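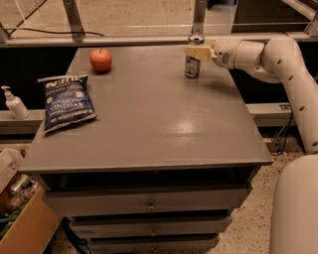

**How do I get painted drawers to stop sticking without stripping the whole thing?**

Posted by Graciela Pereyra, June 12, 2020

I have a gray chest of drawers that I painted in April. It was my aunt's, solid wood as far as I can tell, and it had an old varnish finish that had gone orange. I sanded it by hand, used one coat of primer and two coats of satin latex, and let it sit in the garage for a few days before I put the drawers back.

Since then the drawers stick. The top one is the worst. When it has been shut overnight I have to pull hard, and it lets go with a tearing sound, like tape coming off a box. The other drawers open fine most of the way but drag for the last couple of inches when I close them. Before I painted it, all of them ran fine, a little loose if anything.

I painted the drawer fronts, the edges of the fronts, and about an inch back along the sides because I didn't like seeing the bare wood when a drawer was open. I also painted the frame the drawers sit in. I did not paint the runners, which are plain wood, but I probably got some drips on them.

Things I have tried:

- Rubbing a candle on the runners. Helped for a day.
- Leaving the drawers out for a weekend. They went back in well and then stuck again.
- Talcum powder. Made a mess and got on the clothes.

I don't want to strip it. It took me long enough the first time. Is there a way to fix this and keep the finish I have? The piece is in a spare bedroom with no air conditioning, if that matters. I paid 40 dollars for the paint and primer and would like not to buy it all again.

---

**Angharad Gittins**

You have two separate problems and the fix is different for each, so work out which drawer has which.

The tearing sound is called blocking. It's what happens when two painted surfaces are pressed together before the paint has fully hardened. Ordinary wall latex is bad for it, and some of it never gets hard enough for furniture. Dry to the touch is a matter of hours, but cured takes weeks, and in a humid room it takes longer. The back edge of your drawer front is painted and so is the frame it closes against, so they bond a little every night.

The drag at the end is a clearance problem. You added a coat of primer and two coats of paint to the sides of the drawers, and the same to the opening they slide into. That is six layers on each side of the drawer where there used to be none. The painted inch is at the front of the drawer, so it only enters the opening when the drawer is almost shut. That matches what you describe.

For the drag:

1. Take the drawers out and write a number on the back of each one in pencil. They are often not interchangeable on older pieces.
2. Look at the painted inch on the sides. Wherever it rubs there will be a shiny or scuffed patch.
3. Sand that inch back to bare wood with 120 grit on a flat block. Stop at the back of the drawer front so you don't round over the edge that shows.
4. Do the same on the inside of the opening, but only on the faces the drawer slides past. Leave the front of the frame alone.
5. Scrape any drips off the runners with a sharp chisel held nearly flat, or a razor blade. Vacuum everything.
6. Rub paraffin or a plain white candle on the bare runners and on the bottom edges of the drawer sides. Wax works well on clean wood. It doesn't do much on top of paint drips.

For the blocking, sand the back of the drawer front lightly where it meets the frame, with 220, and wipe it down. Then rub on a thin coat of clear paste wax, leave it for the time on the can, and buff it. Wax the matching part of the frame too. One warning: you won't be able to repaint those spots later without cleaning the wax off with mineral spirits first.

If you don't want to use wax, put a small clear felt or rubber bumper at each corner behind the drawer front. They keep the two painted faces apart and cost very little. The drawer front will sit slightly proud of where it does now, if it is the kind that closes against the frame. If it closes flush inside the opening, skip the bumpers and check for a stop block at the back instead.

Leave the drawers out for at least two weeks before you do any of this if you can stand it. Soft paint clogs the sandpaper and rolls up into little crumbs. If that happens, it isn't ready.

---

**Bernardo Torres**

You should have used oil paint. I did a dresser in oil enamel years ago and never had a problem with it. Latex is for walls.

Also get a dehumidifier for that room.

---

**Vasilică Avram**

I agree with Angharad on nearly everything and would only add a couple of points.

Check that the chest is level before you sand anything. If it moved from the garage to a bedroom with carpet, one corner may be sitting low, and the case will rack enough to pinch a drawer. Measure the top drawer opening from corner to corner both ways. Mine was 739 mm on one diagonal and a good bit less on the other, and a shim under the back left foot fixed most of it. I had already sanded one side by then and didn't need to.

I would also put a thin coat of shellac on the drawer sides after sanding, if they come out very dry and fuzzy. It slows down the swelling when the weather is damp. Keep it off the runners.

On paint, if you ever do another piece, look for a can marked for cabinets, doors and trim. Those are usually made to resist this. You don't need oil for it.

---

**Graciela Pereyra**

Thank you all. The drag is exactly where Angharad says, there is a shiny patch on both sides of the second drawer. I checked the floor and it is off a little toward the window, so I will shim that first.

The drawers are coming out tonight. I'll leave the sanding for two weeks and try the paste wax on the top one. Does it matter if the wax is the yellow kind? That's what I have in the house.

---

**Angharad Gittins**

It can tint a light gray. Get the clear, or try the yellow on the back of the drawer front first and look at it the next day in daylight.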